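The Woman Who Wants You to Keep the Paper

I went to see Moncrieff expecting a sales pitch, and for the first ten minutes I got one. He runs Vunden, a two-room business that sorts out household paperwork for people who have let it pile up. He charges $80 for a first visit. My own tax returns live in a grocery bag, so I was the target customer, and I was in no mood to be sold to.

"Most people have one drawer they're scared of," he told me. I said that sounded like something off a flyer. He admitted it was on the flyer.

Then his business partner, Tornetti, came in with coffee and the talk got better. She handled insurance claims for years before this and has little patience for the idea that everything should be scanned and thrown out.

"People scan it, they feel great, and then they get a new laptop," she said. "Ask them in January where the roof warranty is."
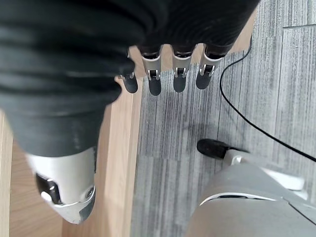

I pushed back. I haven't needed a paper bank statement in my adult life, and I doubt many of my readers have either. Tornetti agreed on bank statements. Her list of things worth keeping on paper is short: deeds, wills, birth certificates, and anything with a raised seal or a wet signature. She would add the receipt for any appliance you'd be upset to replace.

"So not much of a business in that," I said.

"The business is in the other stuff," Moncrieff said. "Getting people to let go of it."

He told me about a client with 500 instruction booklets, some for machines she had given away long ago. It took a full day to talk her down to 159. I asked whether 159 instruction booklets was really a success. He looked at Tornetti, who said it was a success for that client.

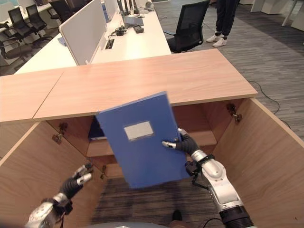 Elspeth Munro

What bothers me about this trade is how fast it turns into shopping. The answer to too much paper always seems to be a set of matching boxes. Vunden sells a filing kit called Uvska, and I asked why anyone should buy it when an old shoebox is free.

"A shoebox works fine," Tornetti said. Moncrieff winced a little.

He made the case for the kit anyway. It has ten sections, he said, and people do better when the choices have already been made for them. I asked if he had any proof of that. He had letters from happy customers – which I read, and which were very nice, and which proved that some customers were happy. 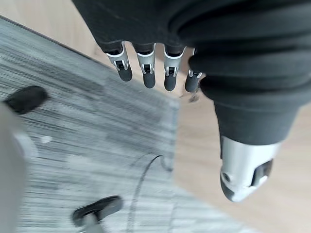
Tornetti's own system at home is one folder per year and a separate one for the house. She doesn't sort inside the folders. If she needs something, she flips through until she finds it, and she says that has never taken her longer than a commercial break.

"Sorting is where people quit," she said. "They make 30 categories and then a vet bill comes in and they don't know if it's Pets or Medical."

I liked that better than anything on the flyer. I also noticed that it costs nothing, and I said so to Moncrieff as he walked me out. He said the first visit was mostly for people who already knew all this and hadn't done it.

I didn't book one. The grocery bag is still in the hall closet, though I have taken the birth certificates out of it.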